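In praise of the open bin

I have become a person who gets excited about bins. I mean the plain open kind with a low front, the kind you can throw a pair of mittens into from the doorway. I think they are the best thing to happen to the ordinary house, and I would like to make the case against their great rival, the lid.

We moved to Zekumholm in November with far too many boxes, and for the first month I did what the magazines tell you to do. I bought lidded tubs. I stacked them. They looked wonderful! Every one had a label facing out, and the hall closet was so tidy I showed it to people who had only come by to drop off a casserole dish. Then we had to live with it. A screwdriver in the bottom tub of a stack of four might as well be in another town. You take it out once, feel proud of yourself, and the second time you leave it on the windowsill because putting it back means moving three tubs and unsnapping a lid that never quite snaps again.

By the end of that winter the tubs were in perfect order and everything we used was on the windowsill. So I took off all the lids and put them in the shed, and within a day or two the windowsill was clear. My whole theory of housekeeping comes out of that one afternoon. A thing gets put away if putting it away takes one motion. Add a second motion and you will do it when guests are coming. Add a third and forget it.
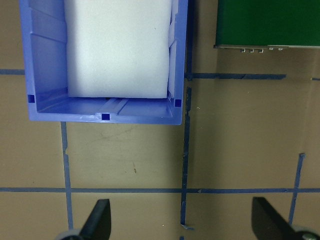
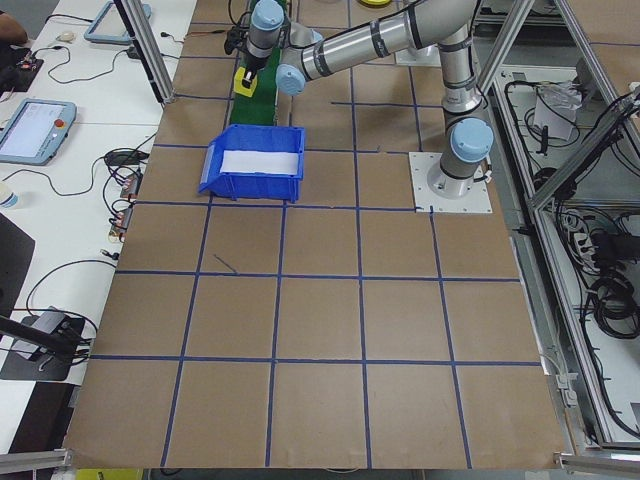
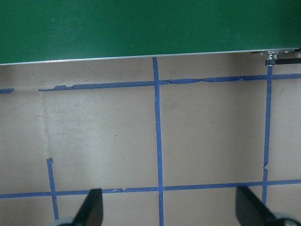 People raise the dust question, and fair enough, dust exists. But dust settles on things that sit still, and the things in an open bin by the door don't sit still. The gloves go out and come back. The dog's leash goes out and comes back (twice a day, three times if she has her way). If something in there does grow a gray coat, I consider that useful news. It wants to be in the attic, where I will happily give it a lid.

They also say open storage looks messy, and here I get a little heated. Messy to whom? I love looking into a bin and seeing what we've been up to that week — seed packets, a bicycle pump, one of the good flashlights. The library over in Jidbridge keeps its children's picture books this way, face up in low bins, and I have watched toddlers who can't read a word find the book they want and, more amazing, drop it back in. Try getting that from a shelf of spines.

There are limits, and I've met them. Flour needs a lid. So do moth-prone sweaters and anything a cat would sleep on. And an open bin can't be too deep, or the bottom turns into an archive. Mine are shallow enough that I can touch the floor of every one without bending my elbow much, and I wouldn't go an inch deeper.

If you want to try it, please don't buy anything. Take the lid off whatever container annoys you most and leave it off for 30 days. Put the lid somewhere you can find it, in case I'm wrong about your house. I was sure I'd want a few of mine back for the kitchen, and they're all still out in the shed, leaning against the mower.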